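Basic Surgical Skills, Handout 4
Interrupted sutures on the soft tissue pad
Course leader: Hildegard Wunderlich
Notes written by Kastriot Dervishi, revised 18 May 2020

Please read these notes before the practical. You need to know the names of the parts of the needle, and you should be able to tie a square knot on a string without looking at the book. We will not repeat the square knot in the session.

1. The needle

A curved needle has three parts: the point, the body and the swage. The swage is the end where the thread is attached. Hold the needle on the body, a little behind the middle, toward the swage. If you hold it on the swage it bends, and if you hold it near the point you damage the point.

The needle must enter the tissue at a right angle. After this you turn the wrist and let the needle follow its own curve. Students who push straight forward make a bigger hole than they need, and on a soft pad one sees this very well.

2. The thread

Before the first throw, pull the thread through until a short tail is left. Then put the needle down flat, in a place where you can see it. Look where the long part of the thread is lying. A loop that goes under the needle, or over an older knot, will catch when you pull.

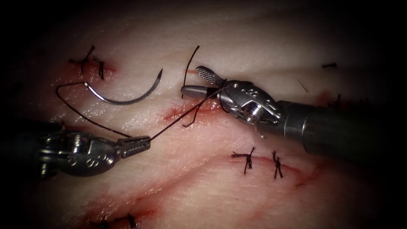
Fig. 1. Needle laid down on the pad, with the dark thread held in the jaws of the left instrument. Two finished knots are at the upper left.

Compare the tails of the knots in the figure. Cut ends which stand away from the knot are easy to find again at removal. Ends which are too short let the knot open, and ends which are too long get caught in the next stitch.

3. The knot

Make the first throw double and lay it down flat. The edges of the wound should touch each other and no more. If the tissue between the stitches rises up in a fold, the knot is too tight. The second throw goes in the opposite direction, and the third again in the direction of the first. Put the knot to one side of the incision when you have finished.

4. Exercise

Work in pairs, 2 students to one pad. One student sutures and the other keeps the edges together, then you change. Each pair has 280 cm of thread for the whole exercise, so plan the length of your tails. Lucian Nistor will check the first stitch of every pair before you continue.

The course has 16 places and all are taken. If you missed the April session, write to Babita Sisodia for a new date.

Bring to the practical: this handout, a pen, your signed skills card.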